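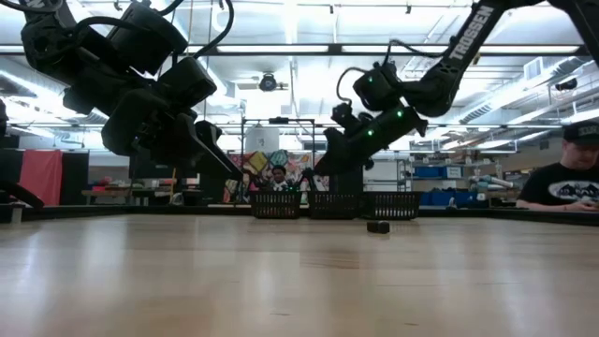
Progress report to Flordale, April 2021
Sorting demonstrations, Peltbridge site
Prepared by Rafferty Kasprzak

We have 2,837 recorded demonstrations on the drive. I would ask you not to read too much into that number. Syahrul Chin went back through a sample of 119 and threw out 70, mostly for hesitation in mid-reach or an object let go too early. If the rest is like the sample, we have well under half of what the October plan promised.

The task is still one small object at a time, picked up and put in a basket. Endang Hidayat wants to move to mixed objects next month. I am against it. The model trained on the current set does well with the placements it has seen and poorly with anything near the back of the table, and more variety won't fix a gap in coverage.

We now have four trained operators. Their styles differ more than I expected – Ikhsan Menon's runs are slow and clean, while the newer people rush the release. Whether the model learns the task or the operator is an open question, and the tests so far can't tell us.

Bronda, the labeling tool from Purba, has saved less time than claimed. Mizanur Pathirana still checks every grasp label by hand.

We request no extra money this period. We do request that the next milestone count accepted demonstrations only, with the rejection rate reported beside it.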